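**Call for participants -- two-arm gripper trials, Tislow workshop, Bandgate**

September 2023

We're looking for people to come and drive robot arms with us! The Tislow workshop is comparing two sets of gripper fingers on our two-arm table, and we need a good mix of hands on the controls. You don't need any background in robotics. Some of our best sessions so far were with people who had never touched a robot before, and we learned a lot from watching where they got stuck.

Each session has one person running both arms with a pair of hand controllers. You'll get a practice stretch first, as long as you like, and then a set of short tasks: picking small things out of boxes, steadying a container with one arm while the other reaches in, passing an item across. You do the whole set with one pair of fingers, take a break (there's tea, and usually cake), and then do it again with the other pair. 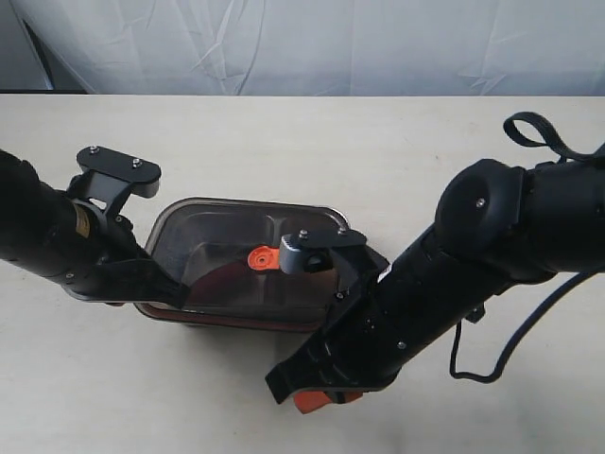

*Both arms at a tinted plastic box, with one gripper finger just over the orange piece inside.*

The box tasks are the ones we're most curious about. Thin rims and rounded corners are hard on a gripper, and so far people disagree strongly about which fingers feel better. We have 237 recorded attempts from the first round and would love a lot more -- especially from left-handed people, anyone over 60, and anyone who plays an instrument or sews.

**What you'd be signing up for**

- 2 visits to the workshop, each lasting up to two and a half hours
- a short questionnaire after each set of tasks
- a chat at the end about what annoyed you (please be blunt)

We pay $61 per visit and cover parking. Sessions run through October, evenings included, with 6 places left in each week. You can sit or stand, and the table height adjusts. We record the arms and the controller movements, plus your comments if you're happy with that. Your name stays out of the results.

To join, fill in the sign-up sheet at the Bandgate front desk or reply to this notice with the times that suit you. Bring reading glasses if you use them for close work. Friends can book back-to-back slots, just mention it when you sign up!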